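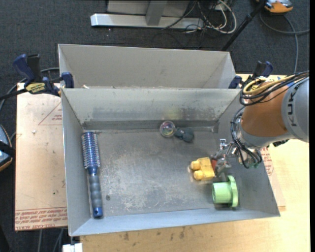

Hae-won Song objected at the Wednesday review that mixed bins of this sort are sorted twice in practice, once by whoever empties them and again at the shelf, and that a single count per bin would hide the first pass. We accept the point and report the two passes separately.

Figure 3. Metal bin with mixed small goods, including a blue round hairbrush, a transparent ball and a light green flanged cylinder. A second bin stands directly behind.

3.2 Bin contents and surface wear

The stock consisted of 260 small household and toy items, drawn from the returns shelves at Grestuldale and distributed over 16 bins. Items were assigned to bins without regard to size or use, so that a hairbrush might share a floor with a ball or a part of a toy. Long items were recorded by the direction of the handle, round items by position only.

Bins with sloping walls were preferred to the straight-sided Arker type used in May. Round items tend to settle away from a slope, though this depends on the state of the floor – scratched metal holds a light ball better than new metal does. The floor in Figure 3 is visibly worn, with whitish scratches and mottled patches. Wear was graded by Devendra Uniyal on the Zavala scale before filling, and the grade was entered as a covariate in the model of Section 4.

Small dark items on grey metal were the ones most often missed in the first pass. They were kept in the stock, and misses are given per bin in Table 2.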